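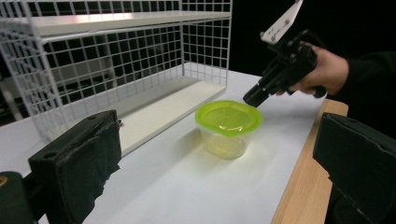

Reading time: 2 min

Home Projects Reports Contact

Tidetent handheld gripper: interim report to the Brangate small grants fund
Submitted by Shahla Mahmoudi, 26th February

The grant covers two handheld grippers built at the Itard shared workshop for recording kitchen-storage tasks. Both units are assembled. The bench has a white top with a wooden edge strip, and the test items are a wire-mesh rack and a clear food container with a lime-green lid.

Work since October

The finger blocks were redesigned once. The first version flexed at the root under load, so the section was thickened and the screw holes moved. The jaw linkage is unchanged. Jaw play measured at the tip is now 2 mm, against 3 mm in the previous report.

Pads remain the weak point. The facing is glued to the inner face of each finger and wears at the edges first. The current set has frayed and will be replaced before the next block of recording. A wrapped pad, clamped under a plate, is being drawn up by Naseri.

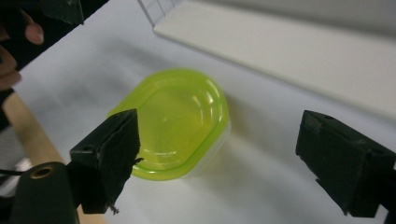 Fig. 2. Padded fingers at the lidded container, left finger against the lid.

Recording

To date 614 takes have been logged, of which 30 were rejected for dropped frames. The fault was traced to a cable connector and the connector has been changed. Smooth, glossy lids are the hardest item to grip squarely; a rim contact below the lid gives better results than contact on the lid edge.

Spending

Printing and fasteners are within budget. The pad material line is overspent and we request permission to move the unspent travel amount to cover it.

Next period

Fit the clamped pads to both units, repeat the tip play measurement, and resume recording with the rack. Drawings will be sent with the final report.

Filed under: Workshop builds, Grippers, Grant reports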